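Canbridge House holiday flat — November inspection checklist, with my comments

Right, I've been round the whole flat with the clipboard and I've scribbled more than usual, so bear with me! Anything marked ACTION wants doing before the next guests.

1. Smoke alarm, hallway — OK. Pressed the button, deafened myself.

2. Fire blanket in kitchen — OK. Still on its hook, tapes hanging free.

3. Stair rail — ACTION. Bottom bracket wobbles again. I tightened it with a coin, but it needs a proper screwdriver and probably a longer screw.

4. Rug in the sitting room — ACTION. Corner curls up right where you step in from the hall. The Panholm grip tape is finished, so I've put it on the shopping list (almost £8 a roll now, the cheek of it).

5. Welcome table: surface and edges — OK. Wiped down, no chips, doesn't rock.

6. Welcome table: baskets — OK. I ran a hand round both rims feeling for snapped cane, which is how I got a splinter last time, and they were fine. I do like having one dark and one light, it makes it much easier to tell guests on the phone which one to look in. 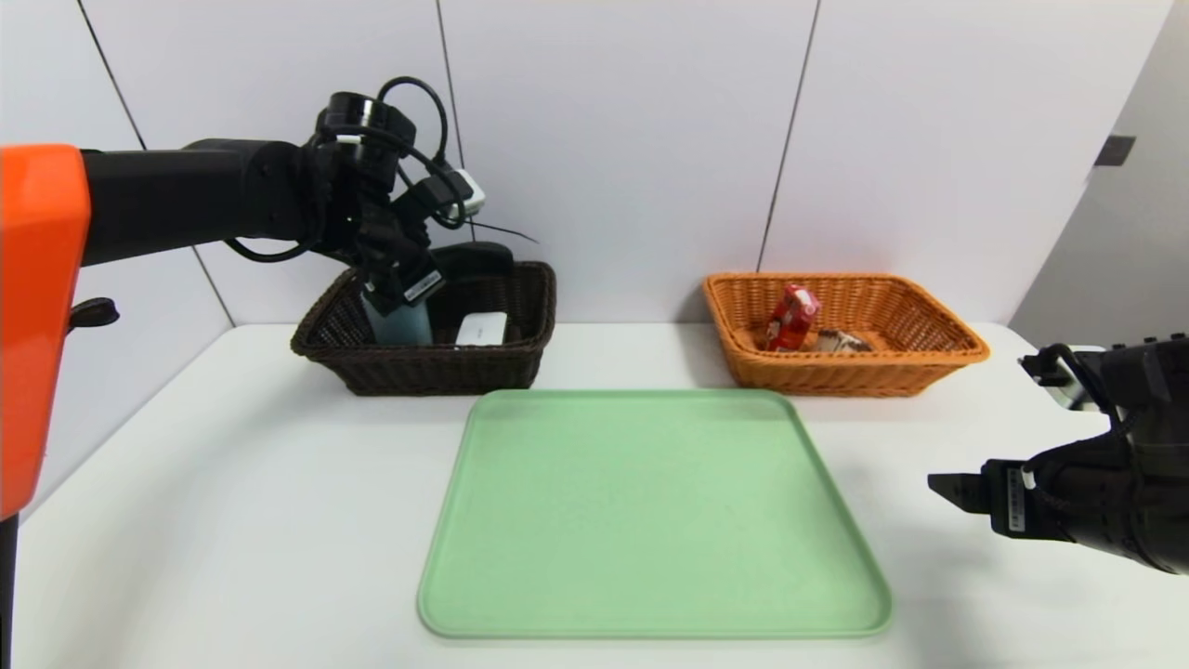 Item 6: both baskets at the back, green tray in front.

7. Welcome table: tray — OK. No cracks, and the rim is smooth all the way round. Please keep it clear between stays — I know it's tempting to drop the keys there (I do it myself).

8. Basket contents — OK, with a grumble. Bottle tops need checking by hand each time, and anything in a carton wants its date looking at. I'd still rather heavy things went at the bottom.

9. Kettle and flex — OK. The Meko one is staying, the old one has gone to the tip.

10. Window catch, back bedroom — ACTION. Sticks so badly you have to lean out to free it, and I don't like that one bit. I'll ring Vasiliu and see if they can come out.

11. Key safe — code changed to the new one, old one crossed out in the book.

Next look round once the catch is sorted. The clipboard is back behind the kitchen door.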